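Shared kitchen at Bitar House reopens with new sink and worktop

October 9, 2022

The shared kitchen on the ground floor of Bitar House is back in use after a refit that began in August. Tenants on all four floors can use it again from seven in the morning until ten at night, and the temporary kettle point in the corridor has been taken away.

The work covered the sink, the worktop, the waste pipe and part of the back wall. The old worktop had swollen along the join beside the sink, and water had been getting into the cupboard underneath. Maltix, the firm that looks after repairs in the building, took out the units on that side and found that two of the floorboards also had to be replaced. That added 4 days to the job.

Wajid Sial, who manages the building, said the bill came to just under the £2000 set aside at the start of the year.

"The boards were a surprise, but we saved a bit by keeping the cupboard doors," he said. "They have been cleaned and rehung. One still sticks and Maltix will be back to plane it."

The room serves 18 small businesses and workshops, among them the bookbinders Stosulis and the bicycle repair shop Stimis. During the closure most people ate at their desks or used the café across the yard, which gave a discount on soup to anyone with a Bitar House key fob. The discount has now ended.

Crockery from the old cupboards was boxed up before the work began. Rowena Lumbao, who runs the front desk, went through the boxes last week and washed what was worth keeping. Plates with chips in the rim have been thrown out. Odd lids were left on the windowsill in the lobby for five days and whatever was still there at the end went in the recycling.

"People bring in lunch from home and the tub stays for a year," she said. "I would like them to take it home the same day. If it has a name on it I will ring up to your floor. If it hasn't, it goes."

Bowls, mugs and food containers found in the room at closing time will be treated in the same way as before. They will be moved to the counter beside the sink, kept there until noon the next day and then put away in the common cupboard for anyone to use.

A few things are already out by the new sink, including plain white mugs, a beige bowl and a smaller terracotta-orange one, and a shallow clear container with a red lid.

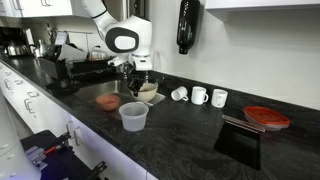

Using the kitchen

The rules are pinned inside the door and have changed a little. Tenants are asked to wash up straight after eating and to leave the sink clear for the next person. Food waste goes in the small green caddy, which is emptied every evening. Tea leaves and coffee grounds should go there too and must not be tipped down the plughole, as the new waste pipe is narrower than the old one.

Hot pans should be put on the hob or on one of the cork mats. Maltix has asked that bleach is kept off the worktop for the first month.

The fridge will be cleared on the last working day of each month. Anything out of date will be thrown away, and so will anything without a floor number on it. Labels and a pen are in the drawer under the microwave.

The kitchen can be booked for lunches and small events through the front desk. The charge is £100 for an evening, with the money going towards a second fridge, and the room must be left as it was found. Bookings for November are open now.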